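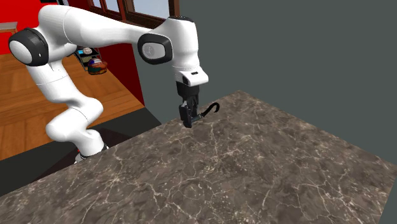

Markos Tzavaras wrote in after the first version of this page to ask why his recorded demonstrations replay cleanly with an empty gripper and drift as soon as the arm holds a tool. The steps were the same in both cases, he said, and only the tool had been added. His question is answered in section 4, and the procedure has been reordered so that the tool is set up before recording starts.

Filed under: Teleoperation / Simulation / Guides
14 comments

Recording a hook demonstration by remote control in simulation

The procedure covers a six-joint arm with a two-finger gripper, fixed at the edge of a countertop and driven from a hand controller. The task is to hold a hook above the surface, bring it to a commanded position, and pull an object toward the base. The steps assume a working Vovex session. Menu names in other versions differ slightly.

1. Prepare the scene

Load the counter scene and set the physics step before adding the arm. Changing the step later invalidates any contact settings you have saved.

Keep the counter clear while you set up the grasp. The target object is added in section 5. A heavily veined stone texture makes small heights hard to judge on screen, so turn on the height readout for the fingertips and drive from the number when the tool is near the surface.

Check that the base frame and the counter frame share the same up axis. A mismatch shows up as sideways motion when the controller is moved straight down.

2. Set the starting posture

Move the arm to a raised posture with the elbow high and the fingers pointing down. Save it as "start". Every demonstration must begin from this posture. If the first recorded sample differs from the saved posture by more than your joint tolerance, discard the take.

Avoid a fully stretched arm. Near full reach, a small hand motion demands a large joint motion, and the recording will contain a spike that smoothing does not remove.

3. Map the controller

Use relative mapping with a clutch. Pressing the clutch ties hand motion to gripper motion. Releasing it lets you bring your hand back to a comfortable position while the arm holds still.

Set translation scale to one half for the approach and the pull. Leave rotation scale at one. Operators adapt quickly to scaled translation and poorly to scaled rotation.

Assign the gripper to a toggle. A proportional trigger produces a slightly different closing force in each take, and with a thin shaft between the fingers the tool can roll.

4. Attach the tool and define its frame

Place the hook in the gripper with the shaft level and the curl clear of the fingers. Close the gripper, wait for contact to settle, and then define a tool frame at the inside of the curl. Record in that frame.

The drift in Tzavaras's replays came from this step. His log stored fingertip positions, and the shaft had rotated a little in the grasp between recording and playback. At the fingertips the error was negligible. At the end of the hook it was enough to miss the object. Storing the tool pose relative to the gripper at every sample makes the slip visible and lets you reject the take.

If the shaft rolls repeatedly, raise finger friction before you raise grip force. High force on a thin object causes jitter in most contact solvers.

5. Record

Add the target object. Start the log with the arm at rest, then:

- Press the clutch and lower the hook beside the target.
- Rotate the wrist until the opening of the curl faces the base.
- Move behind the target and stop.
- Pull in one continuous motion.
- Lift, release the clutch, and stop the log.

Do not correct during the pull. If the hook rides up over the object, finish the motion, mark the take as failed, and start again. Failed takes are kept in a separate folder; they are useful for training a success classifier.

Vary the target position between takes and leave the starting posture alone. The Nseir set used for this page has 207 accepted demonstrations by 2 operators, Efthymia Rallis and Rukhsana Tanoli. Each operator's takes are stored under a separate label. Tanoli pulls noticeably slower, and mixing the two without the label gave a policy that hesitated halfway.

6. Check before training

Replay each take open loop from the saved start posture. Reject it if the tool frame departs from the recorded path or if the shaft moves in the grasp. Trim idle samples at both ends, but leave the pause behind the target. It separates positioning from pulling, and a policy trained without it tends to begin the pull early.

Export joint positions, tool pose, gripper state and clutch state. Clutch state is often dropped to save space. Keep it, as the segments where the clutch is released contain no operator intent and should be masked.

Revised Tue 13 May. Corrections to section 4 by Magdalini Lazaridis.

Contact | © Testmont | Back to top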